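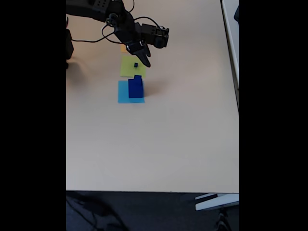 Farkmont Hard-Wax Oil, Satin
For indoor tables, desks and counters

Most finishes are sold on promises, and we have been selling finishes long enough to be tired of them. Farkmont is a hard-wax oil. It soaks into bare wood, leaves a thin film at the surface, and makes a table easier to wipe. It will not make pine as hard as oak. It will not hide a bad sanding job, and if anything it will show you every scratch you thought you had gotten out.

We stock it because it does an ordinary job well and can be patched later. If you want a surface you can ignore for ten years, buy a varnish and accept that when it fails you will be stripping the whole top.

What the can says, and what we think

"One coat covers." On a dense, tight-grained wood, maybe. Everything we have finished in the shop needed two, and ash wanted a little more along the end grain. Buy enough for two coats.

"Heat resistant." Up to a point that the label does not name. A mug of coffee has been fine for us. A pan straight off the burner left a ring, and the ring stayed until we sanded and re-oiled the spot. Use a trivet.

"Food safe when cured." Full curing takes 3 weeks in a heated room and longer in a cold garage. We would not put bread straight on it before then, and we don't recommend it for cutting boards at all.

"Natural." This word means very little on a can. The oil contains solvent and smells like it. Open a window.

Sanding

Stop at 200 grit or close to it. Customers like to keep going until the top feels like glass, then write to us that the oil sat on the surface and turned gummy. Wood that has been polished that smooth doesn't take much oil. Vacuum the dust, wipe with a barely damp cloth, let the grain rise, and knock it back lightly by hand.

Applying it

Stir, don't shake. Pour out less than you think you need and spread it with a white pad or a lint-free cloth. Wait fifteen minutes and wipe off everything that hasn't gone in. If you leave a puddle it will dry as a puddle. Second coat the next day.

Lay used rags flat outdoors to dry, or put them in a metal can of water with a lid. Oily rags in a heap can heat up and catch fire on their own. We repeat this to people at the counter and they nod politely, so please read it twice.

Color

Farkmont Satin is sold as clear. On pale woods it is a warm clear: beech and maple go slightly yellow, and they go further with age. The Graltik water-based version stays paler, but in our hands it scuffs sooner. Walnut gets darker with either one. Test on the underside of the piece before you commit, under the light it will live in.

Is the Hoekstra oil better?

It costs nearly twice as much. Vlasta Bartoš, who runs our finishing bench, put both on two halves of the same beech top and used it as a lunch table from October on. She could tell them apart by smell on the first day. By spring she had to look at the pencil marks underneath. One table is hardly a test, but we have not seen a better one from either maker.

Details

Sizes: small can, large can
Finish: satin
Coverage: about 6 square yards per small can, one coat, on sanded hardwood
Recoat: next day
Cleanup: mineral spirits
Shelf life once opened: 6 months, less if you leave the lid loose
Not for: floors, outdoor furniture, cutting boards, anything already varnished

Returns

Unopened cans only. Tinted cans can't come back. Orders placed before noon leave our Drallbridge warehouse the same day, and in freezing weather we hold them until it warms up.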